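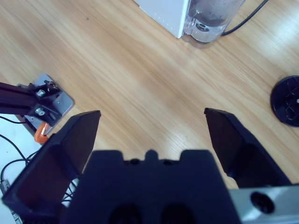 From the Prernatari running encyclopedia — entry maintained by the road and trail section, last revised in October

Dralar Road Race

The Dralar Road Race is an annual footrace held on public roads between the towns of Dralar and Trurkov. It is run in October over a point-to-point course of 10 miles, with a shorter race of 2 miles for children and beginners held the same morning. The main race starts at 8:30 a.m. outside the Dralar rail depot and finishes on the running track in Trurkov.

History

The race began as a club time trial, open only to members of the Dralar harriers. Entry was opened to the public after the road along the river was paved, and the finish was moved from a farm lane to the Trurkov track. The first open race had 119 finishers. Entries were later limited to 838, the number of runners the narrow bridge at Grajales was judged able to take in the opening minutes. The limit has not been raised.

The race was canceled once, when flooding closed the lower road. Runners who had entered that year were given places in the next one.

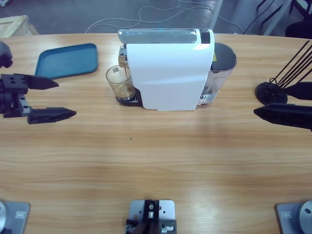

Coffee machine and wooden table.

Course

The route leaves Dralar on the main street and turns onto the river road before the first mile marker. It crosses the bridge at Grajales and then climbs for most of the next three miles, gaining 200 feet. The steepest part comes just before the turn at the old quarry gate. From there the road is mostly downhill or flat, with one short rise on the edge of Trurkov that is known locally as the Step.

Water is handed out at miles three, six and eight. The river road is exposed, and a headwind in the early miles is common. Finish times are therefore

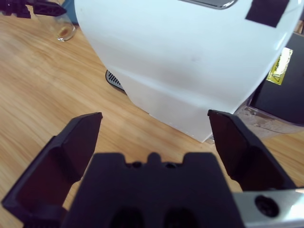

not easily compared from year to year, and the course is not used for record purposes. The drop between start and finish is also greater than most record rules allow.

Entry and timing

Entry opens in May and usually closes before the end of June. Places can be passed to another runner until the start of September, after which no changes are made. Timing is by a chip fixed to the back of the race number. Both gun time and chip time are published, but prizes are decided on gun time.

Awards are given to the first three men and women and to the winners of each ten-year age group from 40 upward. A team prize — four to score, with at least one woman — was added later and is limited to registered clubs.

See also

Grajales Hill Relay
Trurkov Winter Series
Point-to-point road races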